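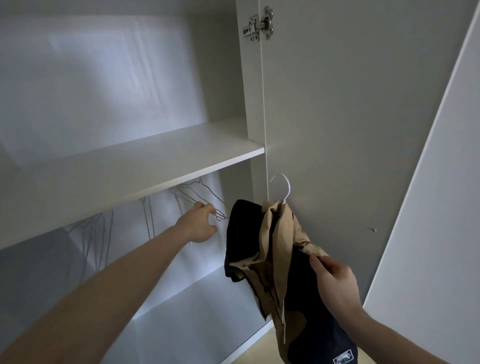 A Widik começou com uma pergunta bastante doméstica: como é que se ensina uma máquina a arrumar uma casa que ela nunca viu? Passámos muito tempo à volta de simuladores até percebermos que nos faltava o mais simples, que era ver pessoas a fazer as coisas do costume, do ponto de vista de quem as faz. Hoje é disso que vivemos. Recolhemos exemplos de tarefas de casa, muitos e variados, e preparamo-los para que um sistema possa aprender com eles. Quem nunca pensou no assunto fica surpreendido com o que cabe num gesto pequeno - uma mão segura o cabide branco com duas peças de roupa, uma escura e outra bege, enquanto a outra já está debaixo da prateleira, agarrada aos cabides de arame. Para nós, adultos, aquilo é um instante de uma manhã qualquer. Para um sistema que está a aprender, são duas mãos com trabalhos diferentes, tecido que muda de forma e arames que se cruzam uns com os outros, e tudo isso tem de ser mostrado muitas vezes e de muitas maneiras.

Publicado a 23 de abril
Por equipa Widik

Somos uma equipa de 6 pessoas e trabalhamos num rés-do-chão com boa luz, onde montámos uma pequena casa de ensaio a que chamamos Uva (o nome vem da parreira do pátio, que dá mais sombra do que fruta). A Uva tem quarto, cozinha e lavandaria, e vamos mudando tudo de sítio com frequência, para que os exemplos não saiam todos iguais. Além disso, há 468 casas inscritas na nossa rede de participantes, gente que nos grava as suas tarefas no seu próprio ritmo e com as suas manias, e que muito agradecemos! Há quem dobre as camisas ao meio e quem as enrole, e as duas maneiras nos servem.

O nosso conjunto principal chama-se Lam e tem neste momento 4000 gravações revistas. Cada uma passa por uma pessoa que a vê do princípio ao fim, marca onde começa e acaba cada ação e escreve, em português corrente, o que se está a fazer. Não deitamos fora as hesitações. Se alguém pega na peça errada e volta atrás, isso fica lá, com a sua etiqueta, e os nossos parceiros dizem-nos que são dos exemplos que mais procuram.

Entre esses parceiros está a Wotton, que trabalha em braços robóticos para lavandarias e lares de idosos e que nos acompanha há 5 anos, desde os tempos em que a nossa sede era uma mesa emprestada. Foi com eles que aprendemos a escrever instruções curtas para quem grava, e a calar-nos depois, que é coisa difícil para uma equipa tão faladora como a nossa.

Temos também alguns cuidados de que não abdicamos. Quem participa é pago por sessão, pode rever o que gravou e pode pedir que se apague, sem ter de explicar porquê. Rostos, moradas e papéis deixados em cima das mesas são tapados antes de qualquer gravação sair daqui.

Em junho abrimos novas inscrições para participantes, com preferência por casas com roupeiros antigos, gavetas que emperram e estendais de varanda - ainda temos poucos. Se gosta de passar a ferro, ou se detesta e o faz na mesma, escreva-nos, que teremos todo o gosto em recebê-lo na Uva e mostrar-lhe como trabalhamos.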